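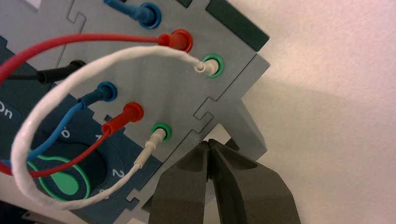 Most of June went into one question: can a policy learn to pull a plug and seat it again if all it gets is the wrist camera and the joint angles? I had been putting it off in favor of the easier parts of the task board, the sliders and buttons, where a sloppy approach still ends in a success. Sockets don't forgive much. The leads are the other problem. They cross each other and hang over whatever sits lower on the board, so a blue and a red cable can end up lying across the rotary knob, with one of the numbers around it partly hidden. A policy that has learned to find the knob by its numbers has a bad time with that. I decided to stop treating the cables as clutter and make them part of the test.

The setup is plain. One arm, a two-finger gripper, one small camera at the wrist. I collected 431 demonstrations by teleoperation and threw out the ones where I hit the board hard enough to shift it. The policy is a diffusion model that predicts short chunks of motion. I call the training code Stekwood, mostly so the folders have a name. The baseline is Praltix, my older code, which copies the demonstrations one step at a time.

What I changed is how the data is weighted. In a normal demonstration most of the time is spent moving through open air, and only a small part is contact. The model gets very good at the open air. So I marked every segment where the wrist force went over a threshold and sampled those segments more often during training. The threshold was set by hand. I tried learning it and got nothing useful.
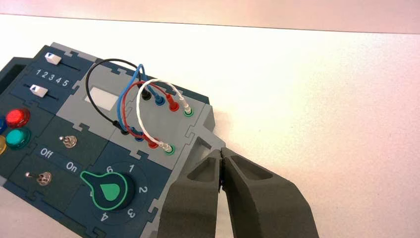
Does the weighting help on the parts of the board that don't involve plugs?

Very little. The buttons and sliders came out the same as before, within the noise I see between training seeds. The toggles got slightly better, and I wouldn't put much on that.

On the plugs the difference is easy to see in the logs. Praltix tends to reach the socket, touch the ring, and stay there pushing at a bad angle until the time limit. The weighted model backs off and tries again. It still fails often, and most of the failures come from the grasp, when the plug is tilted between the fingers before it ever gets near the socket.

Training ran for 3000 epochs. I checked a copy every 500 and the early ones were useless. Loss on the held-out set flattened long before the behavior stopped improving, so I no longer use it to pick a checkpoint. I run the robot instead, and it takes most of an afternoon.

Next I want to change the cable layout between trials on purpose. So far I have only varied where the board lies on the table.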